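News > Press releases > 2020

Home About Research News Jobs Contact

Nulasura reports method for training two-armed robots on table cleaning tasks with fewer demonstrations

13 February 2020 — Nulasura, a robotics research company, today published the results of a study on how two-armed robots can learn household cleaning work from a limited set of human demonstrations. The method, called Flinus, was tested on a group of tabletop tasks that includes wiping plates, moving dishes between trays and clearing a table. In the final round of tests the robots completed 397 of 400 plate-wiping trials without a person stepping in.

The work was carried out at the company's Rugemalira laboratory, which opened in July and is set up for tabletop work with pairs of small robot arms. The technical report and the trial records are available from Nulasura on request.

Robots that learn from demonstration are shown a task by a person who moves the arms through it. The robot records the joint positions and the camera pictures at each moment, and a computer model is then trained to produce the same kind of motion when it sees the same kind of table. The approach works well for short jobs with one arm. It becomes harder when two arms share a small space, and harder again when the job involves contact, such as pressing a sponge against a plate.

Two problems come up again and again in this kind of work. The first is that the arms get in each other's way. A person guiding both arms will hold one back while the other works, often without thinking about it, and a model trained on the recordings may not pick up why the pause is there. The second is pressure. A camera gives only a rough idea of how hard a sponge is being pushed down. In earlier tests at the laboratory, models trained on camera pictures alone tended either to skim over the plate or to push it across the tray.

Flinus deals with both problems by splitting each demonstration into short segments and giving every segment a lead arm and a support arm. The lead arm carries the tool. The support arm holds, steadies or waits. The labels are worked out automatically from the recorded motion, so the people giving the demonstrations do not have to mark anything by hand. During training, the model learns to predict the roles first and the movements second. At run time it makes a new role prediction several times a second, and it can swap the arms over if the table calls for it.

For pressure, the method uses the electric current drawn by the motors in the arm. When the sponge meets the plate, the motors work a little harder, and the current goes up. Flinus treats this change as a signal alongside the camera picture. No force sensor is added to the gripper or the wrist.

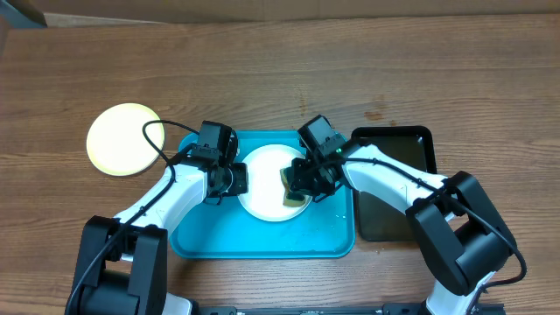
The plate-wiping task was chosen as the main test for the reason that it needs both parts of the method. A sponge bends, and the way it bends depends on where it is gripped. A plate is smooth and moves easily on a plastic tray. The support arm has to be close enough to steady the plate if it begins to slide and far enough away to leave room for the sponge. In the laboratory's earlier work with a single arm, sliding plates were the most common cause of failed trials.

A total of 1192 demonstrations were recorded for the study. They cover all of the tasks in the group, and the plate-wiping task makes up the largest share. Dishes and trays were set down in different places from one recording to the next, and the lighting in the room was changed between sessions. Recordings in which the operator dropped the sponge or knocked a dish were kept if the operator recovered and finished the job. Nulasura found that models trained with these recoveries included did better than models trained on clean runs only.

Testing followed a fixed procedure. Before each trial the plate was placed on the tray by a person following a printed list of positions and angles, and the arms were returned to their starting pose. The robot then had to bring the sponge to the plate, wipe the surface, lift the sponge clear and return to rest. A trial counted as complete only if the plate was still on the tray at the end and the sponge had passed over all areas of the flat part. Coverage was checked afterward from the overhead recording. If a person touched the arms, the dishes or the stop switch, the trial was marked as failed.

Of the three failed trials, two ended when the sponge turned in the gripper and the robot could no longer lay it flat. In the remaining one, both arms moved to take the lead role at the same time and the safety software stopped them. The company has since changed the way role predictions are compared before a swap is allowed. That change was made after the trials ended and is not part of the reported result.

The study also looked at what each part of the method adds. When the lead and support roles were removed and the model was trained on the same recordings, the arms blocked each other more often, mainly at the start of a wipe and when the sponge crossed the middle of the plate. When the motor current signal was removed, the arms kept out of each other's way but the sponge often lost contact near the rim. Taking out both gave the weakest results of any version tested. Full tables are in the technical report.

Training was done on a single desktop computer with one graphics card. A complete training run takes over 2 days. Nulasura says that this is slow compared with single-arm methods, and that most of the time goes into the camera pictures. Work on a faster version has started.

The report lists several limits. All trials used hard, flat dishes. Bowls, cups and glasses were not included in the wiping task. The robots were tested with sponges of one size, and changing to a cloth would need new demonstrations. The plates were wiped without running water, and the arms used in the study are not sealed against splashes. The result should not be read as a claim about dishwashing in a kitchen or a restaurant. Wiping was judged by coverage of the surface, and the study did not measure how clean the plates were.

The method also depends on the arms being calibrated to each other. If one of the bases moves, even slightly, the predictions about where the arms might meet become less reliable. At the Rugemalira laboratory the calibration is checked at the start of every session, and the check takes a few minutes.

The software that handles recording and playback is called Ilto. It was written at Nulasura for in-house use and keeps the joint data, motor current and camera pictures in step with one another. The company plans to release Ilto to university groups under a research license. Groups that want to use it will need a pair of arms that report motor current and at least one camera with a fixed view of the table. The trained Flinus models will not be part of the first release — they are tied to the arms and camera positions used in the study, and would not carry over to another setup without new recordings.

The next phase of the project will move to longer jobs made up of several steps. One is to pick up a plate from a stack, wipe it and set it down on a second tray. Another is to clear crumbs from a tray with one arm while the other lifts the dishes out of the way. Both are already possible as separate tasks at the laboratory, and the open question is how well the role predictions hold up when the tasks are joined together. Results from this phase will be reported when testing is complete.

About Nulasura

Nulasura develops learning methods and software for robots with two arms. Its research covers handling of everyday objects, contact tasks and training from human demonstration. The company works with university laboratories and equipment makers.

Requests for the technical report, trial records or information about the Ilto research license can be sent to the press office through the contact page. Please state the name of your organization and whether you would like the full trial records or the summary tables only.

Contact | Copyright 2020 Nulasura. All rights reserved. | Back to top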